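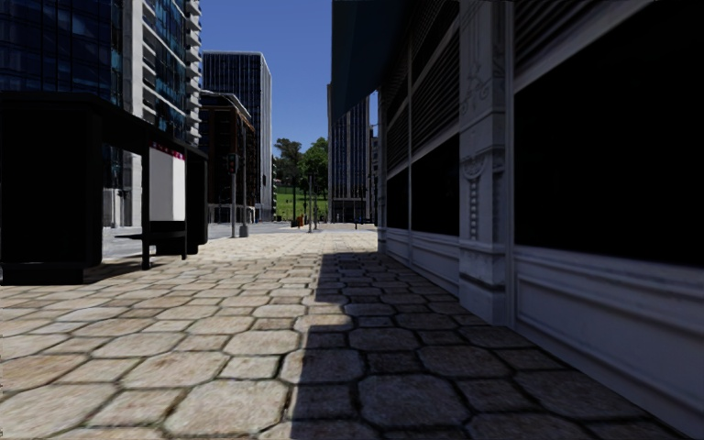
Según Lutfa Haque, el saldo presupuestario observado informa poco sobre la orientación de la política fiscal mientras no se separe lo que aporta el ciclo; la objeción se planteó al final de la sesión anterior y sirve de punto de partida para este tema.

Tema 6. Saldo estructural y sostenibilidad de la deuda

6.1. Descomposición del saldo

El saldo total (ST) se expresa como suma del componente cíclico (CC), las medidas puntuales (MP) y el saldo estructural (SE):

ST = CC + MP + SE

El componente cíclico se obtiene multiplicando la brecha de producción por la semielasticidad presupuestaria. La brecha no es observable y depende del método de estimación (función de producción, filtro estadístico, modelo multivariante). Las revisiones posteriores pueden cambiar el signo del saldo estructural de un año ya cerrado.

6.2. Dinámica de la deuda

Sea d la ratio deuda/PIB, r el tipo de interés nominal implícito, g el crecimiento nominal y sp el saldo primario en porcentaje del PIB. Sin ajustes stock-flujo:

d(t) = d(t-1) · (1 + r) / (1 + g) - sp(t)

Si r > g, mantener constante una ratio positiva exige superávit primario. Si r < g, la ratio puede reducirse con un déficit primario moderado. El ajuste stock-flujo recoge, entre otras partidas, la adquisición de activos financieros y el efecto del tipo de cambio sobre la deuda en divisas.

6.3. Aplicación: la economía de Castora

Los datos corresponden al ejercicio de Marwa Abdel Hamid. Importes en millones de unidades monetarias.

Ingresos totales: 333
Gasto primario: 321
Intereses: 21
Saldo primario: 12
Saldo total: -9

El saldo primario es positivo y el total negativo; la diferencia corresponde íntegramente a la carga financiera. El 34 % de la deuda está denominado en divisas, por lo que una depreciación eleva la ratio aunque el saldo primario no varíe.

Se pide:

a) Calcular la carga de intereses en porcentaje de los ingresos.
b) Expresar el saldo primario que estabiliza d en función de r, g y d(t-1).
c) Introducir una depreciación del 6 % y obtener su efecto sobre el valor de la deuda en moneda nacional.

6.4. Observaciones

En el apartado b) no debe usarse la aproximación (r - g) · d sin indicar el error cometido. La entrega es en julio, en una sola hoja de cálculo con las fórmulas visibles. Para el tema 7 se necesitará la serie de vencimientos de Castora.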